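Speaker notes: Teaching a shelf robot by hand and from a distance
Azlan Saragih, Stastura project
Talk at the Zamora meeting, 29/09/2018

Start: thank the organizers. Say my name slowly. Ask if the people in the last row can hear me. If the clicker does not work, use the keyboard.

Slide 1. What I want to talk about

I work in the Stastura project, and our task is simple to say. A robot must put a bottle back in its correct place on a shop shelf. To program this step by step is very long work, so we show it to the robot. Today I compare two ways of showing. In the first way, a person takes hold of the arm and moves it. In the second way, the person sits at a desk and drives the arm by remote control. I will speak also of the person's own hands, because we forgot them at first and this was a mistake.

Slide 2. Moving the arm by hand

The motors are made soft and the teacher pushes the arm through the whole movement. New teachers understand it in a few minutes. The teacher feels the weight of the bottle through the arm a little, and this helps.

The problem is the body of the teacher. He stands where the customer would stand, and the head camera of the robot sees his shoulder. With two arms it is worse. One person cannot guide two arms well at the same time, and when we tried it with two people they pushed against each other. (Pause here. People usually laugh, let them.)

Slide 3. Remote control

We used the Wellex desk, with two handles and one screen. The teacher is out of the view, so the camera pictures are clean. Both arms can move together. But there is no feeling of touch in the handles. In July our teachers pressed too hard against the bottle in many recordings, and the neighbor bottles moved as well. We also have a small delay. A person gets used to it, but then the movement becomes slow and careful, and the robot learns to be slow too.

Slide 4. What the hands do

Before choosing a method, please look at how a person does the task.

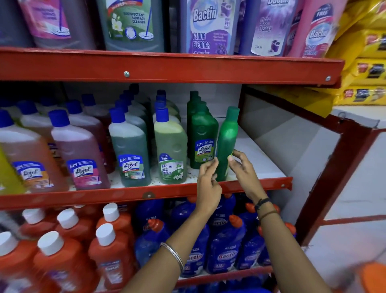
Both hands on a slim green bottle at the front edge of the middle shelf.

Say: the left fingertips touch one side and the right hand presses lower down on the other side. The two hands have different jobs. In our first plan we wanted one gripper to do everything, from the top, by the cap. Look also how near the other bottles are. A wide gripper has no place to open there.

Ask the audience: who would use only one arm for this? Wait for hands.

Slide 5. Our numbers

We recorded 80 demonstrations by moving the arm and 80 by remote control, with the same 4 teachers. From the first group we had to throw away 27, mostly for the blocked camera. I do not show the success rates today, the tests at the Stivham site are still running and I do not want to promise something.

If somebody asks for cost: the handles were 2,000 euros, without the screen.

Slide 6. What we do now

We begin each new shelf by moving one arm by hand, only to find good positions for the gripper. After this we record the full task by remote control with both arms. We tell the teachers to release the bottle slowly, and to keep the arms still for a moment at the end. Without this stop, the software could not find where the task finishes.

We also changed the order of the training. A new teacher first arranges the shelf with his own hands, then he sits at the desk.

Slide 7. Open questions

How can we give some touch back to the teacher? A sound that gets louder with the pressure is our next test. Can we mix the two kinds of recordings in one training set? I think yes, but the speeds are very different and we have not solved it.

Questions. Repeat each question into the microphone before answering. If there is time left, show the video of the two arms again, from the second minute.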